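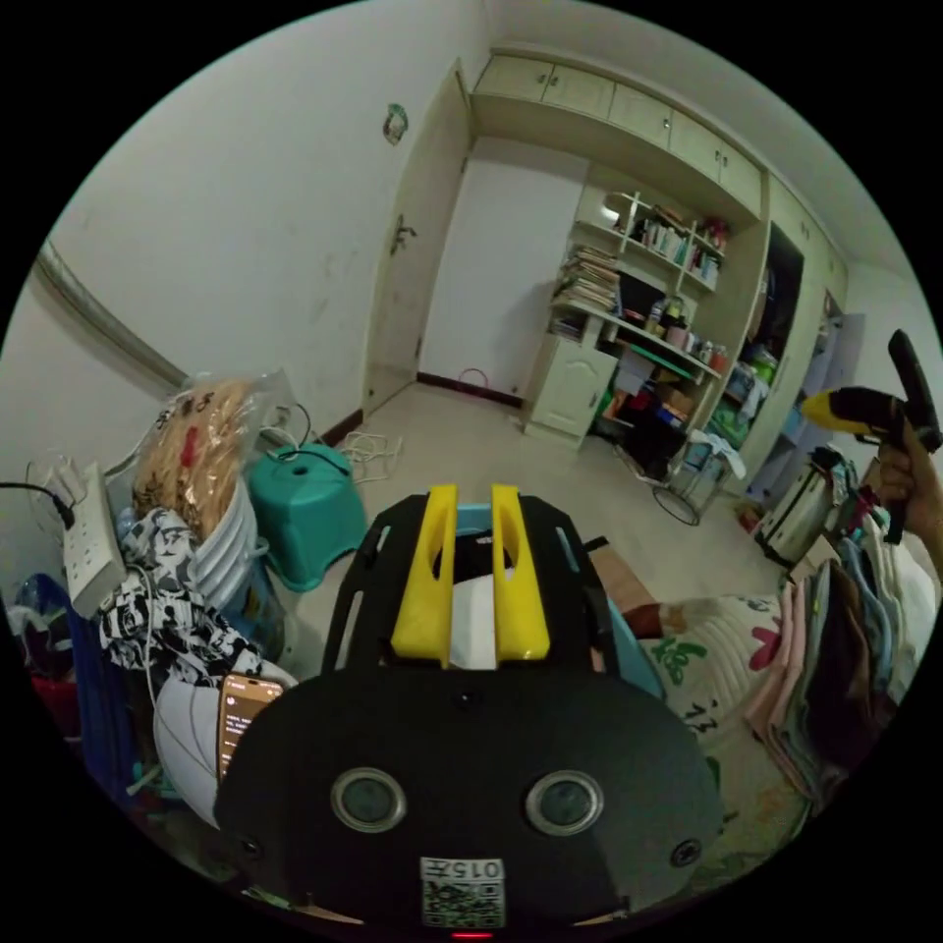

08/10/2021 — Laundry again. Pascual Gaete's bet (a carton of Flavico, still unopened on my desk) is that a two-fingered hand will do a household's folding by next May. I say it won't manage one bedroom. A stack of folded clothes and towels on a flowered quilt looks like nothing much until you try to write down the rules for it. Which way up is a towel? Zapata, our planner, has 2 answers and swaps between them.

Budget is 400 folds before we retrain, 2000 before we're allowed to complain. We are at 298 and I've been complaining since lunch.
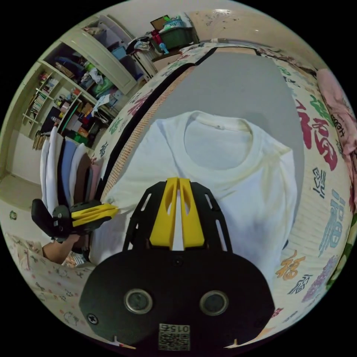

Photo: Skulness bench archive

T-shirts first. Laid flat, face up, collar in plain view, it's the easiest problem in the house and Grellix still loses the sleeve. Grellix wants an edge. Cotton has edges the way soup has corners. Notes for whoever picks this up:

- plain gray fabric under white cotton is good, keep it
- busy prints right beside the work confuse the edge finder — it tried to fold a character off the bedding on Tuesday's build, sorry, build before last
- collar label is the only reliable "up" we've got
- pinch force still set by guesswork (mine)

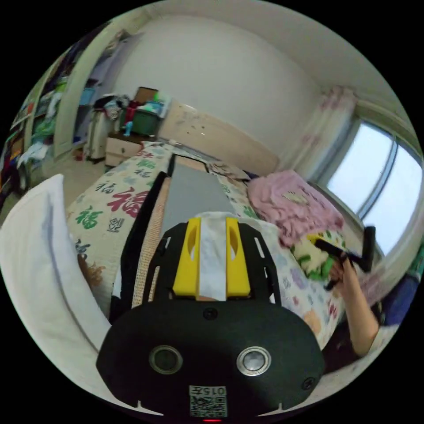
*Bed with gray board down the middle, pink blanket to the right.*

Fluffy things next. Pascual thinks a blanket is a large T-shirt. I think a blanket is weather. Simulator agrees with Pascual, but it also thinks pillows are bricks.

To do: rerun the sleeve failures, ask Pascual where the May colour calibration went, fold own washing at home by hand.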